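La table des jouets — galerie

Rangement du coin dînette à Drodmont, mai. Nous avons sorti une partie de la vaisselle et des aliments factices pour préparer la nouvelle liste du matériel. Les pièces sont posées sur un grand papier brun, plus commode que la table blanche pour repérer les petits morceaux clairs.

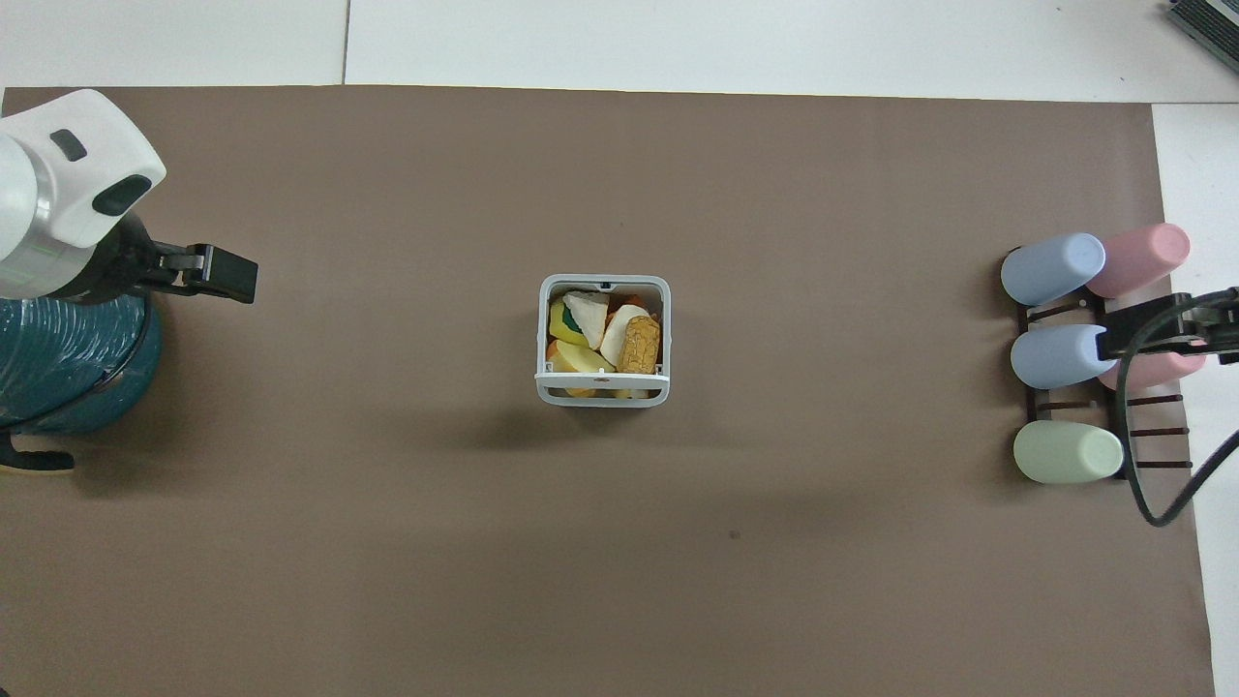
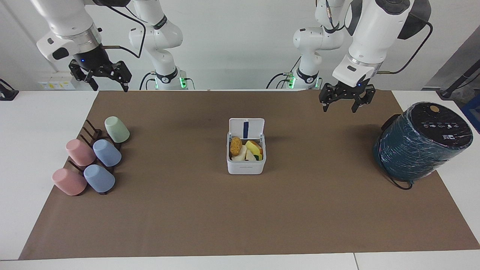

Les aliments factices dans leur bac de plastique clair ; sur la seconde vue, les gobelets pastel retournés sur leur support en bois.

Les aliments : du fromage, une tranche jaune pâle, un morceau brun doré à la surface piquée, biscuit ou pain. Ils portent le numéro 599 dans la liste de Lama Abu Hammour.

Les gobelets : vert menthe, rose et bleu clair, en plastique mat. Numéro 963, support compris. Le support a été repris à l'ancienne salle de Stostberg — Cor Martens cherche encore la facture.

Pour le rangement, les aliments restent ensemble et les gobelets retournent sur leurs piquets, ouverture vers le bas. Le papier se replie en 3 et va sur l'étagère du haut.

Les autres galeries du mois (puzzles, cubes, instruments) sont classées par numéro d'étagère. La dînette est à l'étagère 6.

Mise en ligne : 1/5/22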